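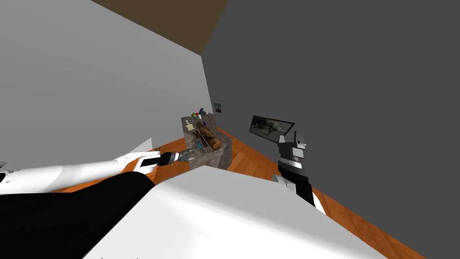
Splitting one kitchen into two after a separation is mostly an inventory job, and it goes faster if the inventory is done before anyone packs. Work one surface at a time, starting with whatever stands out in the open, and leave closed cupboards for the second pass. A gray counter block near the corner of a room, with a green fruit and a cluster of other small items on top, is one surface and gets one sheet. Food is not listed. Everything else on the surface gets a line, a condition and a replacement price.

The sheet
Use four columns: item, condition, price new, goes to. Leave the last column blank until both people have read the whole list. Prices should come from one store's website on one day, or the totals can't be compared. In my own case the kitchen came to $1,238 new, of which $654 was five items: the stand mixer, the two heavy pots, the knife set and the pressure cooker. Settle the expensive items first. The remaining lines usually sort themselves in one sitting.

Sets
Do not split a set of dishes down the middle by default. Eight plates become four and four, but a four-place set has no spares, and open-stock patterns get discontinued. The Lillora everyday line I owned had been out of production for years when I looked for two bowls. One household keeps the set and the other takes items of equal price. Flatware is the exception. It divides well, and mismatched forks work the same as matched ones.

Lids travel with their pans. Tape the lid on upside down, with a sheet of newspaper between, before the pan goes into the box. The same applies to mixer attachments, food processor blades (in their sleeves) and the charging base for anything cordless.

Appliances with accounts
Some newer appliances are tied to a phone login. Remove the old account while the appliance is still on the old home network. My Matos coffee maker refused a reset anywhere else, and support took 23 days to release it. Check these before moving:
— coffee makers and ovens with an app
— door locks and garage openers
— thermostats
— filter or detergent subscriptions, including the shipping address
Take a screenshot of the confirmation page and keep it with the sheet.

The second kitchen
Buy for two weeks of ordinary meals, then stop and write down what was missed. Tülin Coşkun, who went through this a year ahead of me, kept her list on the inside of a cupboard door and bought nothing that appeared on it only once. Mine ran to 31 lines by the end of December. I bought nine of them. A colander, a second cutting board and a real can opener were the first three.

Storage
Undecided items go in one lidded bin, labeled with both names and a date for opening it. I used a Grastora bin with a gasket, as it was going in a basement. Wrap cast iron in dry paper with a thin coat of oil on the metal. Do not store small appliances with water in the tank or the hose. Leave the tank lid off overnight first, then pack.

Last updated 16 January 2019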